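Pralby Cleaning Cloths
Pack of 3, dark colors, machine washable
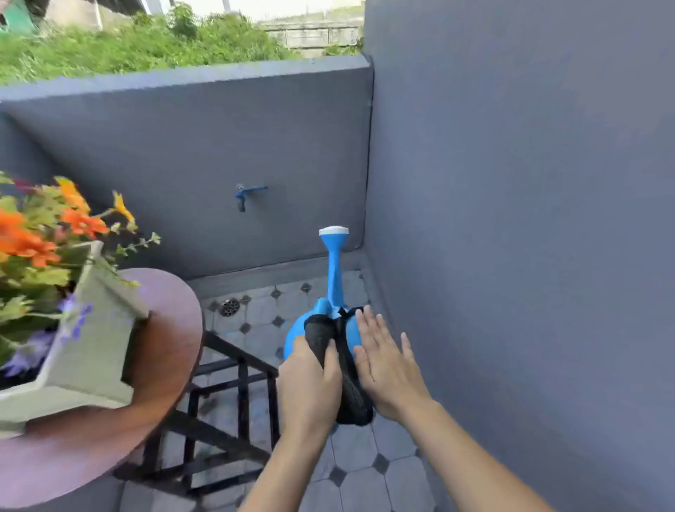
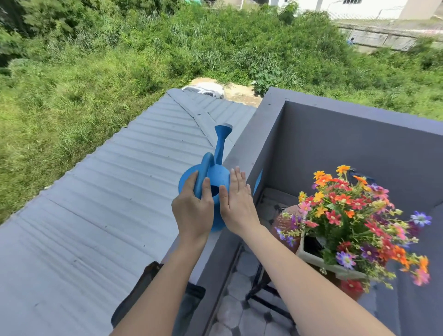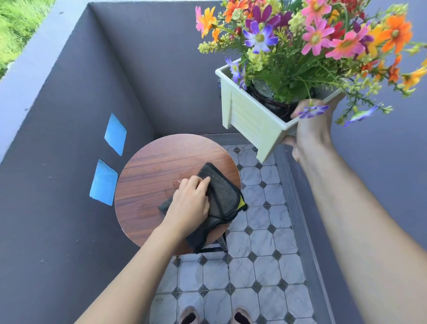
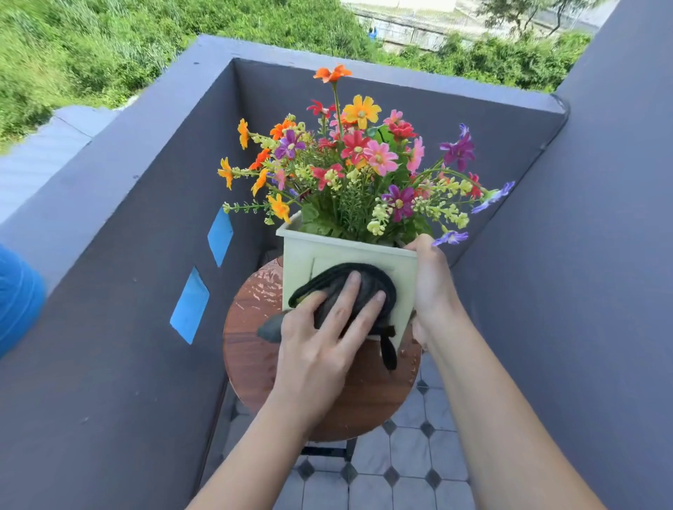
We've sold the Pralby at Millet since we were a very small shop indeed, and I still keep one in nearly every room (and one in the car!). It's a soft, thirsty cloth that dusts dry or damp and rinses out easily under the tap. Fold it into a thick pad for a round wooden tabletop, as with the dark gray one, and turn it over when a side gets grubby. Wash warm, no fabric softener please. Orders over 24 packs, write to Sebastián Insaurralde.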